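Fovance gripper kit, anyone running one?

binden70
Evening all. I've had the Fovance kit on the bench since September and I wanted to put my thoughts down while they're fresh, as I know a few of you were on the fence about the price. I paid 719 for it with the wrist camera included and the Koller adapter plate thrown in, and setup took me one long evening (and a pot of coffee, and some muttering at the manual). 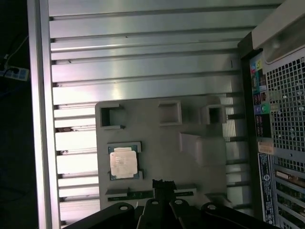 My main worry going in was whether the wrist camera would be any use up close, and I'm happy to say it's been the best part of the kit for me. The work I care about is old workstations, tower cases laid on their side. With a processor sitting in its slot in the gray tray like that, I can see the little tabs at the corners well enough to line up on, but the printing on top of the chip is just a smudge. So good for aiming, no good for reading part numbers!

koller_fan
Nice writeup, but 719 is a lot for a camera that can't read a chip. The Brididcombe one was 600 when I bought mine and I do my reading with a phone.

binden70
Fair enough, though doesn't yours ship without a camera at all? By the time you've added one you're past what I paid.

slowsolder
I'd side with koller_fan on price. What bothers me more is glare. Look at how white that ribbed metal goes in the lower half. Have you tried turning your lamp down?

binden70
Not yet, I will tonight and post back.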